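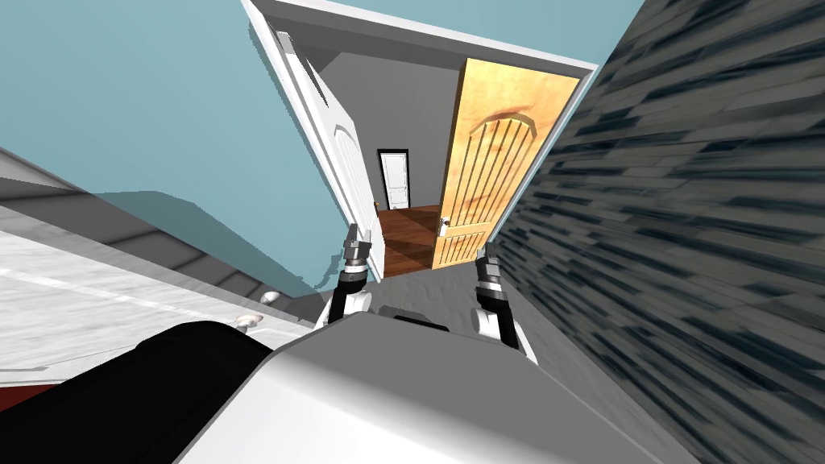
By the Madesix sim desk
Friday, June 7, 2024

So that's my week, looking down the robot's own chest at a hallway with the whole house on a slant. Two doors open, both grippers out in front, and the floor running off at an angle that made my neurologically average colleague at the next desk feel seasick (sorry!).

I'd promised you a cheerful update on the household runs in Distiro, our simulated flat, and instead you're getting a fault report. The job was a 4000 step run, and at step 2540 the tilt alarm should have tripped and stopped everything. It didn't. The controller — we call it Coetzee — kept sending arm commands as though the base was sitting level, and it was still sending them when the run timed out. I only found it when I was going back through the log with a cup of tea, looking for something else entirely.

The cause was a dull one, I'm afraid. When we moved to the new base model I carried over the old settings file, and in that file the tilt limit is in degrees. The new base reads radians. I'd typed in 3, meaning three degrees, a nice cautious number, and the base took it to mean the robot could lie flat on its back before anybody need be bothered. My typing, my fault, and my turn to buy the doughnuts.

What worries me more is the arm side. The grip check looks at finger position and contact, and it has no idea which way up the body is. You can get a perfectly healthy looking grip signal from a robot that ought to have been shut down ages ago. In a simulated flat that costs me an afternoon. With a real arm and somebody standing in the doorway, well, I don't want to think about it.

The limit is fixed, and the units are now written into the name of the setting so I can't do it again. I've also asked for the grip check to refuse to report anything while the tilt alarm is up. Primier, our test bench, has replayed 93 of the older runs with the proper limit so far, and the rest should be through in July.

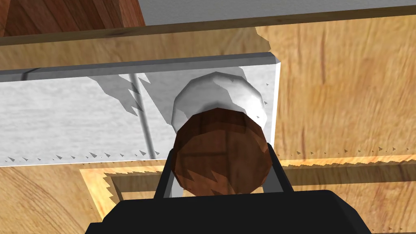

One reader wrote in after I mentioned this on the mailing list to say that a second check in the arm is the wrong place for it, and that the stop should sit outside the controller altogether, where a bad settings file can't reach it. Fair point, and I've been chewing on it since. The trouble is that our outside stop reads the same file at startup, so we'd have to give it limits of its own and keep the two in step. I'm leaning towards doing it anyway. If you've set yours up that way, please write and tell me how you handle the units — I'd love to steal your layout.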